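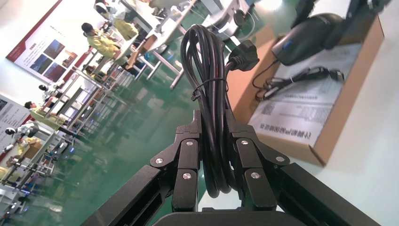 Industrial Automation Practicum: Fall Gallery
Gernent Technical Institute, Department of Applied Engineering
Posted 9 December 2019

The Industrial Automation Practicum is a one-semester course open to second-year students who have completed Introduction to Robotics and the shop safety module. This fall, 21 students enrolled. Instruction was provided by Farzad Ghorbani and Rocío Betancur, with laboratory supervision by Clementina Teixeira.

The assigned project was Rebelo, a packing exercise in which a robot arm collects the parts of a small electronics kit and places them in a carton. Teams were responsible for gripper settings, motion programming, and written test records. Each team received the same parts list and a budget of 500 dollars for fixtures.

The gallery is arranged by stage of work.

Planning
Teams drew the layout of the packing station on paper before any programming was permitted. Drawings were reviewed by Ms. Betancur and returned with comments within the week.

Safety review
All students passed a practical check on stop procedures, safe speeds, and approach distances. Ms. Teixeira signed the record for each team.

First motions
Students taught the arm its basic positions in October. Speed was limited to a low setting throughout this stage.

Handling a power cord
The two-finger gripper closed around a coiled cord, with a cable tie around the upper part of the coil. Cords were the most difficult item on the parts list, as the loops shift under pressure and the plug adds weight to one side.

Kit contents
A barcode scanner rests on a printed instruction sheet in an open cardboard box, beside the gripper. Teams were asked to record the position of every item before and after each attempt.

The production hall
Workbenches with white tabletops stand in a row on the green floor, with boxes and parts on the shelves beneath. Students are reminded that hall rules apply to all visitors, including former members of the course.

Gripper adjustment
Team Trineo, led by Custódio Esteves, compared several closing forces on the same cord. Their notes have been added to the course binder and may be consulted in the laboratory office.

Trial runs
Each team completed 60 recorded attempts. A dropped item was entered as a failure even when the arm recovered it on a second try.

Team Ernen
Lurdes Serrano and her teammates wrote a short routine that turns the wrist before lifting, so that the plug faces away from the carton wall. The routine placed the cord correctly in 29 consecutive attempts, the longest run of the semester.

Final presentations
Teams presented their results to faculty and first-year students. Questions from the audience dealt mainly with cycle time and the handling of flexible parts.

Students who wish to obtain full-size copies of these photographs should apply in writing to the department office. Applications for the next session of the practicum must carry the signature of an academic advisor.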